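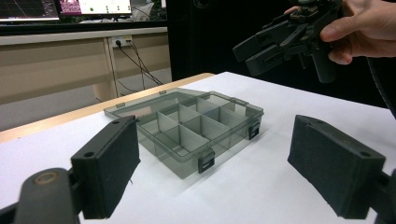

3.2 Storage containers and the sorting task

Small-parts storage in the home has received little attention in the household organization literature, which has dealt mainly with wardrobes, pantries and paper files. The present section concerns the compartment box, a shallow container in which buttons, screws, beads or tablets are kept apart by fixed or removable walls. The containers used at the Bastombridge site were of the hinged type, with a translucent smoky-grey body divided into small compartments and a lid that folds back to lie flat on the table behind the base (Figure 4). The tinted walls overlap when viewed from a low angle, and the boundary between one compartment and the next becomes harder to judge in the rear row than in the front. Tamayo has described the same difficulty for tinted drawer units and recommends a pale work surface beneath them. We followed that recommendation, and all sorting was done over white.

Latch placement was recorded separately from compartment layout. A box that fastens along its front wall must be turned to face the user before it is opened, and the time taken to turn it was counted as part of the opening time. Participants in the Sesordale pilot often set the box down with the hinge side toward them, opened it by reaching over, and then worked with the lid between themselves and the compartments. Items were dropped into the lid in 12 of 100 pilot trials. These trials were kept in the analysis and coded as placement errors.
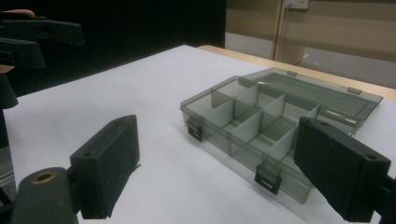

Figure 4. Compartment box with lid folded back, as used in the sorting task.

The open lid also has a storage function that was not foreseen in the original coding scheme. It forms a single shallow tray, and participants used it as a holding area for items whose category they had not yet decided. We added a code for this behaviour, "lid as tray", and rescored the pilot recordings in April. Across 636 scored placements, use of the lid was most common early in a trial, before the participant had settled on a category for each compartment.

Each trial began with all compartments empty. Participants were given 10 minutes and were free to assign categories in any order. Labels were not supplied. The Gbeho checklist was completed at the end of the trial, with the box left open so that the colour and size groupings could be compared against the participant's own account. Disagreements between the two were resolved in favour of the participant.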